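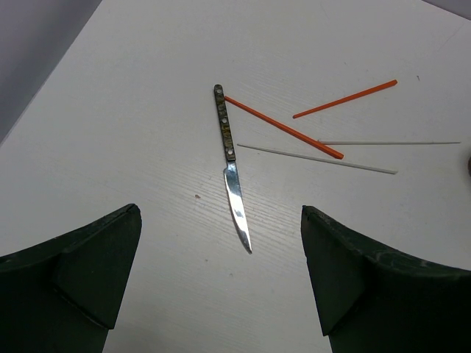 Halyna Nazarenko
Columnist, Drawers and Shelves

November 15, 2019

I own more cutlery than I have people to feed. Some of it came from my aunt, some of it from the Kelemen secondhand hall, and one fork has a hotel name on the back that I prefer not to discuss. Every so often I get it out of the drawer, promise to thin it down, and put all of it back in a different order.

This gallery is the latest attempt. The subject is table cutlery with riveted handles, the chopsticks that have moved in beside it, and the question of where any of it should live. Readers who came for the jam jar series will find it under May. 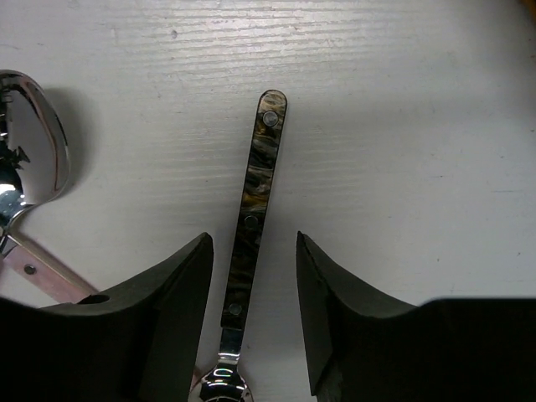
Handles are how I choose cutlery, and I'm aware this is backwards. A sensible person picks up a spoon and thinks about soup. I look for rivets, and I like a swirl of black, amber and cream that could pass for tortoiseshell from across the table — three rivets down the length, a short steel neck, and only then the part that does the work. My sister says it looks like a pair of glasses from a spy movie. She eats with it happily enough.

Riveted handles do ask for some manners. Mine get washed by hand, dried with a towel and kept out of the dishwasher, except when I have company and lose my nerve at 11 at night. If a handle goes dull, a little oil on a soft cloth helps. Skip the scouring pad, however much the knife deserves it.
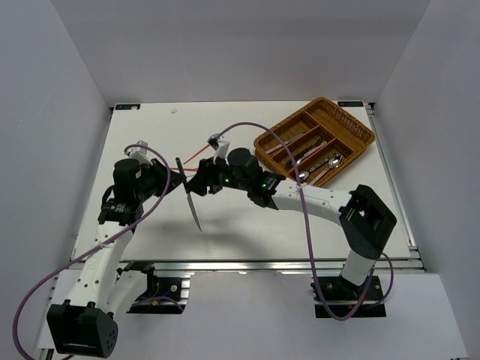
Then there's storage, on which I have spent more than I ever spent on spoons. The Brido drawer insert was too wide for my drawer. The Prirgate one was too narrow, so everything slid underneath it and formed a second, secret drawer. I gave both away at the Trorkora swap table, where I believe they are still being handed back and forth.

A basket with dividers is what I'd tell you to get. It can go from shelf to table without a fuss, and woven sides are kind to a nice handle. Shake the crumbs out once in a while. They collect in the corners, and they are patient.
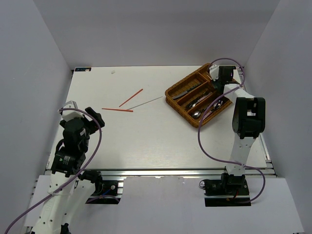 Chopsticks remain the unsolved part. They roll, they cross, and they lose their partners faster than socks do. I've tried a rubber band around each pair and a tall mug by the stove. The mug won, mostly by being there already.

Next up in this series: serving spoons, and the ladle that stops the drawer from closing.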